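Setting up a pouring task on the Prustar hand kit

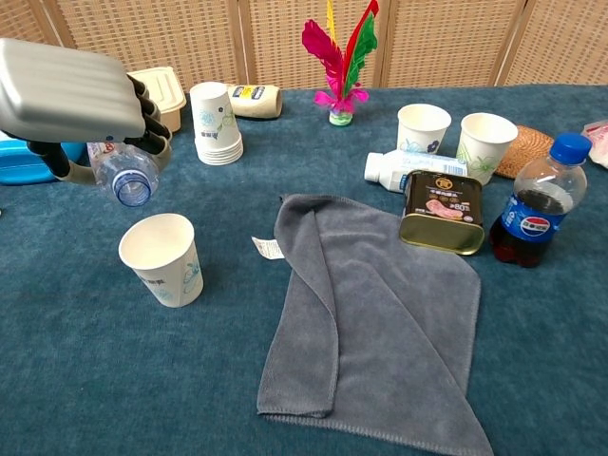 Guides / Hand kits

The Prustar is a jointed hand sold by Flellard as a kit, with the wrist adaptor and software in the box. Pouring from a bottle into a paper cup is a good first job for it. Allow an afternoon.

1. Cover the table. A carpet offcut or thick felt stops cups sliding when they get knocked.

2. Put the cup down first and mark its place with chalk. Keep spare cups at the back.

3. In the software, open Grip and choose Soft bottle. The force setting goes up to 568, but start at 109. Thin plastic buckles well before the top of the range.

4. Teach three points: above the bottle, closed on the bottle, and neck over the cup. Save each one before moving on.

5. Run the tilt at speed 300 with the bottle empty and the cap off. Watch the neck, not the fingers. If it drifts past the rim, teach the third point again.

6. Add a little water and repeat. Have a cloth within reach.

Once that works, put other things on the table – tins, bottles lying down, a hat – and run it again. My kit needed the third point moved twice.

The hand costs £2467 without an arm. Nabila Cherkaoui at Flellard told me the grip profiles will be updated in February, so the names in step 3 may change. Spare fingertips are sold separately and take a small hex key to fit.

Gwilym Gethin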